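Why is orange juice orange?

I drink a glass every morning, so I went and found out! Oranges are full of tiny colourings called carotenoids (say it ka-ROT-en-oyds). Carrots have them too. They start out hidden under the green, and when the nights get chilly the green fades away. 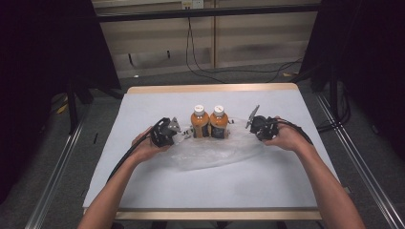
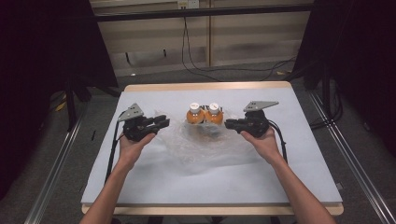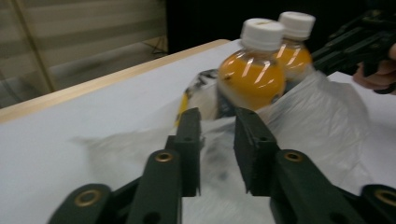
Callik wrote in to say that in hot countries a ripe orange can stay green on the outside, and it still tastes sweet. Quite right, Callik! Peel one and the inside is as bright as ever.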